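4.2 Where the folding gets done

I went into the Storel households expecting to write about wardrobes, and I came out with pages and pages on beds. We logged 669 folding sessions, and in more than 300 of them the clothes never went near a table (I'd bought a folding board for the study, which sat in my hall until June). People like a bed because it's wide and at a decent height, and you can walk away from it halfway through.

What's under the clothes matters more than I'd thought. A soft duvet swallows a sleeve, while a firm top gives you something to press a crease against. The jeans in Figure 6 are on a summer mat of small tan blocks, laid over a pink flowered sheet, and they've been brought down to a rough rectangle with the stitched hem still showing. I coded that as "finished" – my co-coder wanted "nearly". The dark floral thing crumpled up near the top of the bed we both coded as "waiting", and I grew very fond of that category!

Figure 6. Folded jeans on a tile mat, Clillon set.

1,086 shares | 3 comments

edet_reader: Our mat goes on over the sheet too. Socks slide right off it.

foldlater: Is "waiting" allowed to last a week?

mm: Please put the coding sheet up as well.

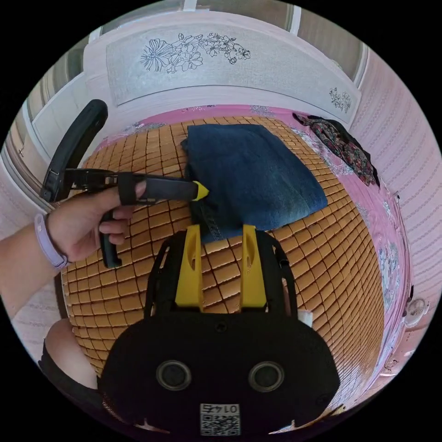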